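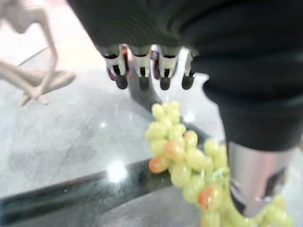

HOME AND FAMILY

Is moving to a new home really an adventure?

Grown-ups like to say that moving is an adventure. Maybe. Adventures usually have dragons or treasure, and moving mostly has tape. So let's check a few things people say about it.

"You'll make new friends right away."

Some kids do. Plenty don't. A town like Skestbridge may have lots of children in it, but they already know each other, and you have to learn their names and their games first. It can take weeks. If someone promises you a best friend by Friday dinner, ask how they know.

"It only takes a day."

The truck part takes a day. The rest takes much longer! One family of four moved from Ovent to Skestbridge in April and packed 188 boxes. After a month, 23 of them were still taped shut. One said KITCHEN on the side and was full of socks.
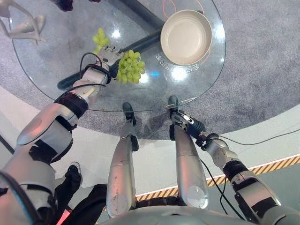 A bowl on a round glass table.

"Your new room will be bigger and better."

Bigger, perhaps. Better is up to you, and you can't tell on the first night. A new room sounds wrong. The pipes knock, and the light from the street comes in at a funny angle. Most people stop noticing after a while, but it's fine if you still notice.

"The movers take care of everything."

Moving companies such as Dretier carry heavy things down the stairs and into a truck. They don't know which stuffed rabbit you sleep with. Put that one in your own backpack, along with pajamas and a toothbrush.

"You'll forget all about the old house."

Why would you? People who left Portela when they were 9 can still draw the stairs when they are old. You can like a new place and miss the old one on the same afternoon.

So when somebody says you'll love it, you can say, "I'll let you know." Then ask if you can pick where your bed goes.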